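Ticket 3969 – Travine : perte de pose pendant les mouvements rapides, épisodes rejetés à l'import
Composant : travine-slam / synchronisation. Priorité : haute. État : résolu, suivi ouvert sur un point.
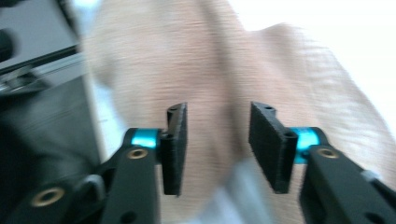 Description initiale

Depuis la mise à jour de mars, une partie des épisodes enregistrés à la pince tenue en main ne passe plus la validation. L'import dans Sostora s'arrête avec le message suivant :

ERREUR trajectoire discontinue : saut de pose supérieur au seuil, épisode écarté

Sur le dernier lot de 117 épisodes, 13 sont écartés. Tous contiennent au moins un déplacement rapide du poignet, doigts ouverts, devant du tissu. Les épisodes lents du même lot passent sans avertissement. La configuration n'a pas été modifiée de notre côté entre les deux versions.

Comportement attendu : la trajectoire reste continue, ou bien le segment douteux est marqué et le reste de l'épisode est conservé.

Comportement observé : la pose saute de plusieurs centimètres en une seule image, puis revient. L'épisode entier est perdu.

Violeta Insaurralde, 9 h 40
Je prends le ticket. Pouvez-vous joindre le journal complet d'un épisode rejeté, avec le niveau de trace à « debug », et le fichier de calibration utilisé ? Merci de préciser aussi si le masque de la pince est actif.

Demandeur, 10 h 15
Journal joint. Calibration inchangée depuis l'installation. Masque actif, fichier par défaut livré avec Travine.

Violeta Insaurralde, 11 h 05
Première lecture du journal. Dans les secondes qui précèdent le saut, le nombre de points suivis sur le fond s'effondre. Les points restants sont presque tous sur la pince : bord supérieur des patins, articulations bleu cyan, bagues couleur laiton. Ces zones sont nettes pendant que le fond est filé, et l'algorithme s'y accroche. Comme la pince est immobile par rapport à la caméra, l'estimateur conclut que la caméra ne bouge presque plus, alors que la centrale inertielle indique le contraire. La fusion tranche d'un coup quand le fond redevient lisible, d'où le saut.

Le masque devrait empêcher cela. Je vérifie pourquoi il laisse passer ces points.

Violeta Insaurralde, 11 h 50
Le masque par défaut a été dessiné pour l'ancien jeu de doigts. Il couvre les bras et le bas de l'image, mais pas les patins rectangulaires ni les articulations cyan quand l'ouverture est grande. Les doigts fermés, tout tombe dans la zone masquée, ce qui explique que les phases de saisie ne posent pas de problème.

Essai 1 : masque élargi aux deux patins et aux articulations, pour toutes les ouvertures. Sept épisodes récupérés sur 13. Les six autres échouent toujours, avec un saut plus petit.

Demandeur, 14 h 10
Même résultat ici. Avec le masque élargi, nous avons par contre deux épisodes lents qui reçoivent maintenant l'avertissement « peu de points ». Ils passent quand même.

Violeta Insaurralde, 14 h 35
C'est attendu avec un masque fixe, il retire trop d'image quand les doigts se rapprochent. Il faudra un masque qui suit l'ouverture mesurée. Je le note pour la suite.

Pour les six épisodes restants, j'ai comparé les horodatages de la caméra et de la centrale. Décalage constant, environ 4000 microsecondes, dans le même sens à chaque fois. À vitesse lente l'effet est négligeable. En rotation rapide du poignet, il suffit à faire rejeter les rares points encore valables sur le fond.

Origine trouvée : la version de mars du pilote Mészáros date l'image à la fin de l'exposition. L'ancienne la datait au milieu. Travine applique toujours l'ancienne convention.

Essai 2 : masque élargi et correction du décalage dans le fichier de configuration.

sync:
 reference_exposition: fin
 correction_auto: oui

Résultat : 12 épisodes sur 13 valides.

Demandeur, 15 h 20
Confirmé sur notre poste. Le dernier épisode échoue encore, le fond est illisible trop longtemps. Peut-on réduire le temps d'exposition ?

Violeta Insaurralde, 15 h 45
Oui, si l'éclairage le permet. Passez l'exposition en manuel et plafonnez-la dans le profil caméra. L'exposition automatique de Mészáros mesure sur toute l'image, y compris les pièces noires de la pince, et elle a tendance à allonger la pose. Vous pouvez aussi lui donner le même masque qu'à Travine (option mesure_hors_masque). Refaire la calibration n'est pas nécessaire dans les deux cas.

L'épisode déjà enregistré ne sera pas récupérable en entier. Avec l'option decoupe_segments, Sostora garde les parties avant et après le passage perdu.

Demandeur, 17 h 05
Exposition plafonnée, nouvelle série enregistrée avec les mêmes gestes rapides. Aucun rejet. L'ancien épisode est importé en deux segments.

Résolution

Cause : masque de pince inadapté aux nouveaux doigts en grande ouverture, et changement de convention d'horodatage dans le pilote Mészáros.
Contournement : masque élargi, reference_exposition à « fin », exposition plafonnée.
Correctif : lecture automatique de la convention d'horodatage du pilote, prévue dans la prochaine version mineure de Travine.
Reste ouvert : masque dépendant de l'ouverture des doigts, à traiter dans un ticket séparé. L'équipe Grillura est en copie, leur outil d'annotation lit le même fichier de masque et le format va changer.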